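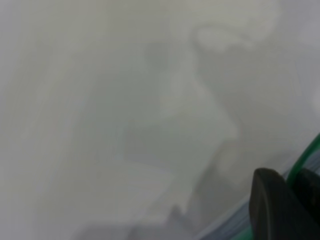 About us

Plistham is a small shop that collects examples for people who train robots. Been going since December before last. We don't build the robots and we don't write the learning code – we do the part in between, which is a person moving an arm through a job, over and over, until there's enough of it for a model to chew on.

What we do all day

A client sends us a task. Fold the cloth, put the lid on, sort the cutlery, whatever. We set up a bench for it, work out what counts as a good go and what doesn't, and start recording. Each go is one episode. An episode has the wrist view, the joint positions, the gripper opening and a line of plain text saying what was done. That's the package. If you want a second view from overhead we can do that too, ask early though, it changes how we lay out the bench.

Our biggest set so far was for Skelteck, 237 episodes of one kitchen task, all by hand. Took longer than we quoted. We learned a lot about quoting.

We keep the bad ones

Drops, misses, blurry stretches where the arm was moving quick – they stay in, labelled as what they are. Some clients want them and some don't, easy enough to filter at your end. Harder to get back if we've binned them. Same goes for lighting. We don't colour correct, we don't sharpen, you get what came off the sensor.

Every episode gets watched by 2 people before it goes out, and neither of them is the operator who recorded it. If they disagree on the label it goes to Salamatu.

Who we are

Salamatu Eze – started the place. Runs the labelling rules, and the labeling arguments. Was a physio before this, knows more about wrists than the rest of us.

Koen De Graaf – benches, mounts, cables. If something's been zip tied it was Koen.

Kayode Babalola – lead operator. Trains the new operators, usually on the peg board, for a week, before they touch client work.

Somtochukwu Adeleke – file formats, uploads, checksums. Email her about anything to do with delivery and not the general address, you'll get an answer the same day mostly.

Boris Ristić – part time, bookkeeping and ordering. Also does a fair bit of operating when we're short, and he's good at it.

Plus a roster of casual operators, paid by the hour and not by the episode. We tried per episode for a while. People rushed, the motions got jerky, and the sets were worse for it.

The benches

We have four at the moment, named after nothing in particular. Sumon is the oldest and has the steadiest table. Ibrahim is the newest, better for taller objects. The other two don't have names yet and go by left and right. Tell us if you need all your episodes from the same bench, otherwise we'll spread them out, which most people want for variety anyhow.

Working with us

Smallest job we take is 19 episodes, as a trial. You look at them, tell us whats wrong, we fix the instructions and go again. After that we agree on a number and a date. Objects can be posted to us or we'll buy them locally and send the receipt. We send everything back at the end unless you say otherwise.

No faces, no voices in anything we record. Phones go in the tray by the door.

Visits

Open bench day is Wed 19 June, come try driving an arm. Closed shoes please, and there's no parking out front during the roadworks so use the lane at the back.

Hiring

Looking for operators for evening shifts. No robotics background needed, patience and steady hands are more use. Send a few lines about yourself to Kayode, a resumé is fine but we probably wont read past the first page.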